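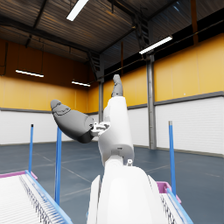

위로 뻗은 흰색 로봇 손가락. 그래픽=슈나이더

슈나이더, 사과식초 음료 '티타' 새 맛 세 가지 선보여

안녕하세요, 슈나이더에서 음료 개발을 맡고 있는 마를리스 그루버입니다. 보도자료라고 하면 보통 딱딱하게 쓰던데, 저는 그런 글을 영 못 써서 그냥 말하듯이 적어 보겠습니다. 드디어 티타 새 맛이 나옵니다! 생강, 딱총나무꽃, 그리고 구운 배예요. 구운 배는 사실 제가 우겨서 넣은 맛이고요(사무실에서는 아직도 의견이 갈립니다).

처음 나온 티타를 드셔 보신 분들은 아시겠지만 신맛이 꽤 셌지요. 병을 받자마자 물을 타 드신다는 편지도 여러 통 받았습니다. 그래서 이번에는 식초를 거의 18개월 동안 숙성해서 썼어요. 향은 그대로 두고 목을 톡 쏘는 느낌만 조금 눌렀습니다. 설탕은 따로 넣지 않았고 단맛은 전부 과즙에서 나옵니다.
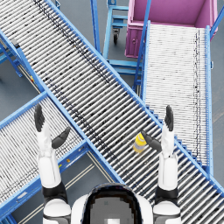 과즙 이야기가 나온 김에 배 이야기를 좀 더 할게요. 저희 배는 암브로스 피흘러 씨 과수원에서 오는데, 크기가 제각각이고 껍질도 거칠어서 그냥 먹기엔 별로입니다. 그런데 오븐에 한 번 굽고 나면 캐러멜 비슷한 향이 확 올라와요. 시제품을 여덟 번 갈아엎는 동안 배를 얼마나 먹었는지, 저는 4월 내내 디저트는 쳐다보지도 않았습니다.

생강 맛은 다미안 레너가 만들었습니다. 얼음을 넉넉히 넣고 탄산수와 일대일로 섞어 드시는 걸 추천한대요. 저는 그냥 샐러드에 뿌려 먹습니다. 올리브유 조금, 소금 한 꼬집이면 드레싱 끝!
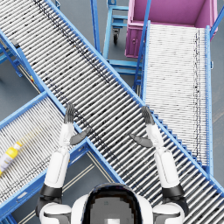

멤콤, 2023년 5월 14일

새 맛 세 가지는 오늘부터 멤콤 직영점과 사스톤 식료품점 아홉 곳에서 만나 보실 수 있습니다. 직영점에서는 작은 잔으로 시음도 하니 편하게 들러 주세요. 딱총나무꽃 맛은 꽃 수확량 때문에 이번 계절에만 나오고, 나머지 두 가지는 계속 판매합니다. 기존 티타도 그대로 있으니 신맛을 좋아하시는 분들은 걱정 마시고요.

게르트라우트 에버하르트 대표도 한마디 보탰습니다. "구운 배는 마지막까지 반신반의했는데, 지금은 제 냉장고에 그것만 들어 있어요." 이 말은 꼭 실어 달라고 제가 부탁드렸습니다.

시음용 제품이나 자료가 필요하신 기자님은 슈나이더 홍보 담당 하이드룬 플라트너에게 연락 주세요. 요리에 써 보고 싶으신 분께는 제가 쓰는 드레싱 레시피도 같이 보내 드립니다.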